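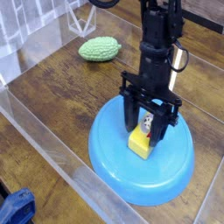 8 min read

The first thing Mercedes Cusi wants you to know about the old gray cat is that he bites. The second is that he's been sleeping on her feet every night since October, and that she wouldn't trade him for any other cat in Pindville.

His name is Stedeck, after the moving company whose carton he was found in, taped shut on two sides and left behind a row of garages on Valderrama Street. A man walking home from the late shift heard scratching and very sensibly went back for a flashlight. By midnight the cat was in the front seat of a pickup, wrapped in a work jacket and complaining the entire way.

"I thought he was a kitten, he was so light," says Cristian Sánchez, who drove the truck. "Then he turned around and looked at me, and I saw that face. That's an old man's face."

The vet put his age at 15. He had four teeth left, a bad thyroid and an ear that had folded over on itself years ago and healed that way. He weighed less than six pounds. There was no chip, and the flyers that went up along Valderrama Street brought in two phone calls, both from people looking for orange cats.

Senior cats are hard to place anywhere, and a senior cat who needs a pill twice a day and has opinions about strangers is harder still. The Stimell shelter, where he spent his first couple of weeks, gave him a room of his own with a window and a heating pad, and the staff took turns sitting on the floor with a book until he got used to having company. Some afternoons he came out from under the chair. Some afternoons he didn't, and whoever was on the floor just got a lot of reading done.

Cusi hadn't gone in for a cat at all. She had gone in with a bag of old towels, the way she does every fall when she cleans out her linen closet, and somebody asked if she'd like to say hello to a few of the animals while she was there – and well, who says no to that? She sat down in the little room. Stedeck walked over, smelled her shoe, bit it, and lay down on it.

"I couldn't get up," she says. "I had a roast in the oven and I couldn't get up!"

She went home (the roast was past saving) and came back the next morning with a carrier borrowed from her sister. The adoption fee was waived on account of his age, but the thyroid treatment her vet recommended came to $1,000, and she's still paying it off in installments, cheerfully enough. Sánchez chipped in $200 of it when he heard, and now he stops by most Sundays for coffee and a report on the patient.

The report is good these days. Stedeck has put on weight, and his coat, which came in so matted that most of it had to be shaved, has grown back thick and a shade darker than before. He gets his pill in a bit of soft cheese. He has claimed the laundry basket, the bathroom rug and the left half of the couch, and he yells at the kitchen cabinet at five every morning until somebody comes down in a robe.

Cusi knows they may not have many years together. She'd rather talk about the winter, and whether he'll like the new blanket.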